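okay so I finally finished the Fudov route in Graria last night and I need to talk about him for a minute. long thread, spoilers for everything up to the bell tower

for anyone who hasn't played: Fudov is the big moth animatronic who runs the ticket booth at Pundine Pier. first game, he's barely a character. he stamps your card, he says "mind the gap," and if you come back after midnight his eyes are gone. that's the whole deal. I thought he was filler!!

then the second game drops that note in the staff room saying he was built before Fawzy. BEFORE. the mascot on all the posters, the one with the song, is the newer model, and the wiki had it backwards for ages

and once you know that, the midnight eyes thing reads so differently. he isn't broken. his eyes got taken out and put in Fawzy. go look at the color on the posters, it's the same weird amber

(credit to Evanthia Liapis, who posted the side by side back in June and got called a crank for it. she was right, say sorry to her)

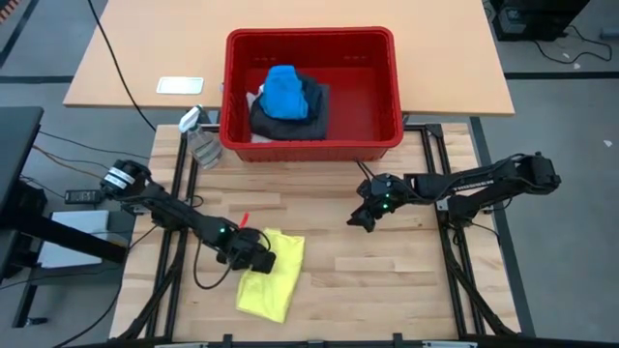
anyway, the bell tower. you need 4 stamped cards to get in and the game only ever lets you hold three, so everybody figured it was cut content. nope. you have to give one to Fudov on night two and then ask for it back on night 8. he's kept it the whole time. I put the controller down and walked into the kitchen for a bit

inside it's just his old workshop. there's a bench, a radio, and a ledger with 221 on the last page. people keep saying that's a locker code and I've tried it on every locker on the pier, it does nothing. my guess is it's how many nights he was left switched on after the park closed

oh and the chase music doesn't play in there. Fawzy comes up the stairs, you hear the footsteps, and he stops at the door. he won't go in. I waited 13 minutes of real time to see if he would and he just stood there humming the ticket booth jingle

so is Fawzy scared of him or does he feel bad? I keep going back and forth. the humming makes me think he remembers some of it – like maybe more than the eyes got moved over

one gripe, the subtitles call him "Fudoff" twice on night five and I can't tell if it's a typo or a clue. this series has ruined me for typos

doing the no-lantern run next, if you've got a save from right before the carousel please send it my way, I really don't want to do the eel section again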